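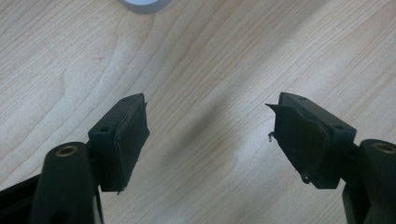 Facilities Log > Furniture & Surfaces

Ticket 206: Tape won't stay down on the Murberg table
Opened 2023-10-17 by Amber Nijs
Status: Resolved, with conditions
4 min read

Problem as reported

The gray tape comes up off the Murberg table in the Pranduston workroom. Not all at once, which would at least be decisive. I put down a strip in the evening to mark where the paper trimmer goes, and by morning one end has curled up and is waving at whoever comes in first. By lunch the strip is on somebody's sleeve.

It's the blond table with the wavy grain, the one with the big looping swirl on the left if you stand at the window side. I mention the swirl because the first reply I got asked me to confirm which table. We have one Murberg table.

What I'd like: tape that stays where it's put for a working week, then comes off without taking the finish with it. I'm told these two wishes are in conflict.

First reply from Ko

Have you tried pressing harder?

My reply

Yes.

Log

Check 1: the tape. Same roll, strip on the metal cabinet door, strip on the back of the storeroom door (painted), strip on the table. After 24 hours the cabinet strip and the door strip were both flat and took some effort to peel. The table strip had let go at both ends and was holding on in the middle out of habit. Tape cleared of all charges.

Check 2: dust. Wiped a patch with a dry microfiber cloth, put tape down straight away. Lifted by the next morning. Ko suggested I hadn't wiped it properly. Wiped it again under supervision. Lifted by the next morning.

Check 3: the room. The theory was that the workroom gets cold overnight and the adhesive stiffens. Moved the cabinet test to the same end of the room as the table and repeated. Cabinet strip fine, table strip up. Whatever the cold is doing, it's only doing it to the table.

Check 4: the direction of the grain. This one was mine and I'm not proud of it. The grain runs in long diagonal streaks, so I laid one strip along it and one across it, in case the adhesive was bridging from ridge to ridge. Both came up. I also put a short piece over the swirl, where the grain goes in every direction at once, so that it could pick its favorite. Also came up. You can't feel any ridges with a fingernail anyway, which I could have established before I used up the tape.

Check 5: what's on the wood. Asked around about cleaning. The answer was that the table gets "just the normal spray." The normal spray turned out to be Dalisley furniture polish, the kind with wax in it, applied every Friday since January by someone who wanted the table to look nice. It does look nice. It also has the better part of a year of wax on it, and we've been asking tape to stick to a candle.

Ko asked whether I was sure. I put a drop of water on the table and it sat up in a perfect bead and rolled toward the swirl. I was fairly sure.

Fix

1. Tested in a small spot at the back edge first. If you skip this step and the finish goes cloudy, please open your own ticket.

2. Warm water with a little dish soap, cloth wrung out until it was barely damp, working with the grain. Dried right behind with a second cloth. Took most of the slipperiness off.

3. Second pass with a cloth dampened with odorless mineral spirits, windows open, small areas. The cloth came away yellowish and unpleasant. Turned it often. Cloths went outside flat to dry and didn't go in the bin in a ball.

4. Let it stand overnight with nothing on it. I left a note. Someone put a mug on the note.

5. Put down fresh tape in the morning and rubbed it flat with the edge of a plastic card.

What I didn't do: sand it. Ko found a 2,000 grit pad in a drawer and felt this was a sign. The grain on that table is the nicest thing in the room, and a dull patch in the middle of it would be there for as long as we are.

Result

Tape held for a full working week, including at the ends. Peeled it back slowly at a low angle. Finish intact. A faint sticky line along one edge of one strip, which came off with a fingertip and a bit more mineral spirits. The shadows on the wood look a little softer than before, though that may be me wanting something for my trouble.

Follow-up

— No more Dalisley on the Murberg table. It's fine on the bookcase, where we don't need anything to stick except books.

— Tape strips to be replaced weekly. The ones that leave marks are the ones people forget.

— The gray tape roll lives on the shelf by the door. I have written this in previous tickets.

— If the tape starts lifting again, do the water drop before anything else. It takes a few seconds and would have saved me four checks.

Comment from Ko

Closing. For the record, pressing harder with the plastic card in step 5 does count as pressing harder.

Reopened by Amber Nijs

Reopening to say that it doesn't.

Comment from Ko

Closing again. Also, the table smells faintly of lemon this morning and I'd like to know who was in on Friday.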